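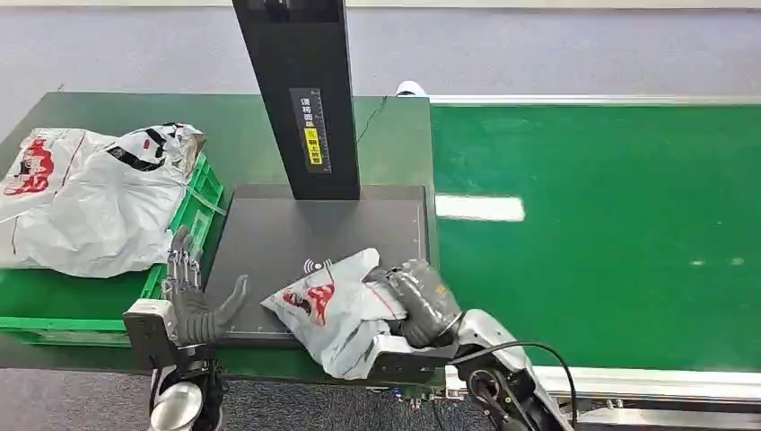
Two Hands, One Work Table: A Chat With Cistik

The folks at Cistik rent out their two-handed bagging cell by the month, and their service lead in Otbridge was happy to talk (and talk!) over coffee.

"People ask me about speed first, and I always steer them to the fingers," she told me. "A plastic bag never sits the same way twice, so we gloved both hands for grip."

The Stukovmont shop has had its cell for 8 weeks. "They logged 1391 bags by Friday, and they've already asked for a second one."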